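Student members wanted: desktop teardown team, Prunisley Robotics Club

Posted 18/03/2024

The Prunisley Robotics Club is looking for five new student members for its desktop teardown project. The project runs until the end of October. You do not need to have been in a robotics club before, and you do not need to own any equipment.

What the project is

The team is teaching a robot arm to take apart and put back together ordinary desktop computers. That means hard drives, memory, processors, graphics cards and, if we get that far, power supplies. We started with hard drives, as they come out in one piece and have decent flat sides to hold. Processors are much harder. They are small, they have to go down square, and the socket won't forgive a bad landing.

The parts come out of the tower and go onto a tray with a recess for each one. Getting the shape of those recesses right has taken up more of our time than anyone planned for.

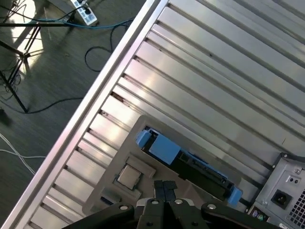

If a part sits a few millimetres out, the next pick starts from the wrong spot and everything after it drifts. We keep a written log of every run, including the ones that fail, and new members will be expected to keep it up to date. It is dull work but we use it every week.

The end goal is an entry in the Urkard Student Challenge in October. Teams get a tower they have not seen before and a fixed time to work on it. We entered last year in the beginner section under the team name Toltitura and would like to move up to the open section this time.

Who we are looking for

We have five places and would like a mix of people. You might suit one of these:

Programming. You can write a bit of Python, or another language, and can read somebody else's code without rewriting all of it. Most of the job is fixing positions, speeds and the order of moves.

Fixtures and 3D printing. You like measuring things and drawing them up. We get through a lot of versions of the same tray, and some of them differ by one post.

Hardware. You have had a computer apart before, or you want to. You would prepare the towers before a session, look after cables and connectors, and keep track of screws.

Testing and notes. You are patient and you write clearly. You would run the same task over and over, watch closely and record what happened.

It is fine to apply for more than one. People usually swap after the first couple of months anyway.

What you will be doing

A normal session goes like this:

1. Check the log from last time and agree on one task to work on.

2. Set up the bench. Lay the tower on its side with the panel off, and have the fixture tray within the arm's reach.

3. Run the task at slow speed with one person on the stop button. That person does nothing else while the arm is moving. 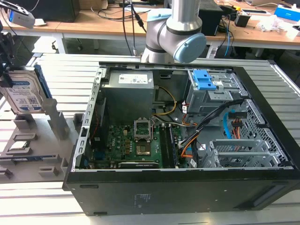 4. Write up the run before changing anything.

5. Pack up, label any parts that are going back on the shelf and sweep the floor.

Time and cost

Sessions are held after school in the Nakajima Room and finish in time for the late bus. We ask for one session a week, and two in the month before the challenge. If you have sport or a job, tell us early and we will try to work around it.

There is no fee. The club has a budget of $3,000 for the year, and $1,000 of that is set aside for travel and entry costs. You will need closed shoes, and long hair has to be tied back at the bench. Safety glasses are supplied.

Under-18s need a signed permission form before their first session. Everyone does the safety induction, including people who have used the arm somewhere else.

How to apply

Write up to a page telling us which role interests you and why. Describe one thing you have built, fixed or taken apart, even if it didn't go back together. Marks are not considered and we do not want a résumé.

Hand your page in at the front office, addressed to Clive Goodall, Robotics Club. Applicants will be invited to sit in on a session before we make any offers, so you can see if the pace suits you. If we can't offer you a place this time, you can ask to go on the list for next year.

Questions can go to Clive at the office or to any current team member.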